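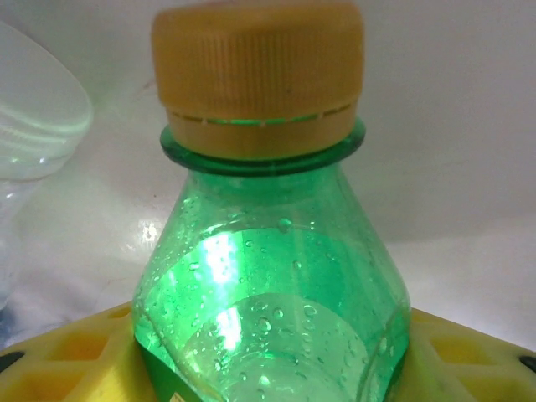

Desenroscamento por retorno de torque

O desenroscamento por retorno de torque é um método de manipulação robótica para abrir recipientes com tampa de rosca sem modelo prévio da tampa. Foi proposto por Csaba Győri e Orathai Nuchit no laboratório Hisau e desenvolvido depois com Kyu-ri Ban, que escreveu a versão do controlador hoje usada como referência. O método combina uma câmera pequena montada no punho do robô com a medição contínua do torque no eixo de rotação da garra. A imagem serve para a aproximação; a partir do contato, a decisão de girar, parar ou reposicionar os dedos depende só do torque e da força axial.

Antecedentes

Os primeiros trabalhos do grupo tratavam a abertura de garrafas como um problema de trajetória fixa. O diâmetro da tampa e o passo da rosca eram informados ao sistema, e o punho executava uma hélice calculada de antemão. O procedimento funcionava com peças impressas em laboratório e falhava com embalagens comuns, sobretudo as que ainda tinham o anel de segurança preso à tampa. Nessas garrafas, a resistência sobe até que as pontes plásticas entre a tampa e o anel se rompam, e cai de repente em seguida. Um controlador de trajetória fixa interpreta a subida como colisão e interrompe o movimento, ou continua a girar com os dedos já deslizando sobre as estrias.

Funcionamento

A execução começa com a câmera do punho próxima da garrafa, à altura do gargalo. Nessa distância a tampa ocupa boa parte da imagem, e um segmentador localiza três referências: a parede estriada, a linha perfurada do anel de segurança e o flange do gargalo. O flange é a referência mais importante, porque se projeta além da largura da tampa dos dois lados e permite estimar a altura de preensão mesmo quando o topo da tampa toca a borda da imagem. Em garrafas translúcidas, a luz que passa pelas perfurações ajuda a separar a tampa do anel. Gotículas na face interna do plástico e reflexos verticais no ombro da garrafa são fontes conhecidas de erro, e por isso a região abaixo do flange é descartada antes da estimativa.

Depois do fechamento dos dedos, o controlador passa por 2 estados. No primeiro, aplica torque crescente em sentido anti-horário até detectar a queda brusca que indica a ruptura das pontes. No segundo, acompanha a subida da tampa mantendo a força axial próxima de zero, com retornos periódicos do punho quando a junta chega ao limite. O nome do método vem desse movimento: a cada retorno, os dedos abrem, o punho volta à posição inicial e o torque medido na nova preensão é comparado com o último valor registrado. Se a diferença for grande, o sistema supõe que a tampa escorregou e repete a aproximação visual.

Montagem experimental

A garrafa fica em pé em um suporte plástico que impede a rotação do corpo. O suporte usado em Hisau tem face superior vazada e foi adaptado de uma peça da Gastilo. O fundo é branco e liso, escolha que facilita a segmentação e que foi criticada por Carol Nuttall em uma revisão do método – segundo ela, os resultados dizem pouco sobre cozinhas e bancadas reais. Os autores responderam com uma série adicional em fundo não controlado, publicada em agosto.

Resultados

A avaliação principal reuniu 664 tentativas com 21 modelos de garrafa, todas lacradas. A taxa de abertura completa foi de 82%. A maior parte das falhas ocorreu antes da ruptura do anel, por deslizamento dos dedos. As tampas baixas, com pouca área estriada, tiveram o pior desempenho. O conteúdo foi derramado com mais frequência em garrafas de parede fina, que se deformam sob a carga axial; os autores não mediram o volume perdido.

Variantes

Balthasar Leitner propôs uma versão sem câmera, chamada Kwon, na qual a altura do flange é encontrada por toque. É mais lenta, mas dispensa iluminação controlada. A Warkness mantém uma implementação para garras de dois dedos, com limite de torque configurável por tipo de tampa.

Limitações

O método não trata tampas com trava infantil, que exigem pressão e giro simultâneos, nem recipientes soltos sobre a mesa. Também não prevê o fechamento da garrafa. Uma extensão para dois braços, com o segundo segurando o corpo do recipiente, foi descrita por Ban, ainda sem avaliação quantitativa.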